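Vurik Tidy Station: Set-Up and Everyday Use
Section 6. Your First Tidy-Up Run

Revised 16/09/2023

By now the arm is bolted down, the software has found it, and you're probably itching to see it put something away. We were too! Before you start, though, a word about what to expect, because people who come to the Vurik with a picture of a robot butler in their heads tend to be let down by lunchtime, and people who come to it a bit curious and a bit patient tend to have a lovely afternoon.

Can a machine tidy up a playroom yet? A little of one, slowly, and with you nearby. Picking up small, mixed things and moving them from one bin to another is about as close to a real chore as we'd ask of it today. Folding, wiping and anything with a lid are still jobs for you.

6.1 Loading the front bin

1. Press Pause on the Marikar controller and wait for the steady white light.
2. Set the front bin snugly against the rear one and tighten both side clamps by hand.
3. Put in a handful of small household things. Toys and blocks are good, and so is a hairbrush, which is harder than it looks.
4. Spread them out a bit. A heap is fine later on, once you've had a few good runs.
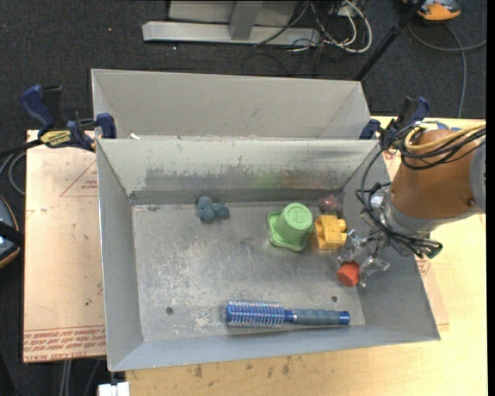 Mixed shapes are worth the bother even on the first day. A set of matching blocks will go beautifully and teach you very little about how the arm will cope with your own clutter, where nothing is the same size twice and half of it rolls.

CAUTION: Leave out glass, batteries, anything sharp, and anything heavier than 400 grams.

6.2 Starting the run

5. Step back behind your floor line.
6. In Zulileo, choose Tidy, then Slow. Please stay on Slow until you've finished the Joncombe practice set in Section 7.
7. Press Start and keep one hand near the stop button.

Note: The arm may hover over an item, back off and try it from another side. Let it. It gives up by itself after 6 tries and goes on to the next thing.

CAUTION: Never reach into a bin while the arm is live, even to nudge something an inch closer. Press Pause first, every time.

6.3 If things go badly

Items left against a wall or in a corner are the usual trouble. Pause, slide them toward the middle, and start again. If the fingers keep closing on air, repeat the height check in Section 5. Clean the finger pads with a damp cloth every 1000 picks, and order a new set at 2000.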